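# Esent Subtitles

Subtitle lines from comedy and family drama series, paired with scene notes. Put together by Dullent for people who study dialogue, timing and running jokes on television.

Last updated: February

## Contents

- 2,397 scenes in the raw set
- 2,302 scenes after removing repeats and title sequences
- 25 series, each with at least 20 scenes

Each row holds the series code, episode number, start and end time, the spoken lines and a short note on where the scene takes place. Notes were written by hand and vary in length. The early ones (series codes beginning with P) are shorter.

## Known problems

Songs are marked with a hash but the words are left out. Overlapping speech is split across two rows, and the order is sometimes wrong — check the start times if this matters to you. Two series produced by Prurnura have no episode numbers for their pilots.

## Props field

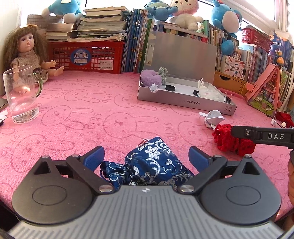

Props were added to the scene notes in the second release, using the list from the Tiwari set. A prop is tagged only when a character handles it or talks about it. Use the plainest name that still tells it apart, so a dark blue brocade pouch with a floral pattern goes in as "pouch, drawstring", with colour and pattern in the free text column. Furniture and table coverings are not tagged.

## Use

Free for teaching and research. Please name the release you used. Corrections should quote the row number and the start time.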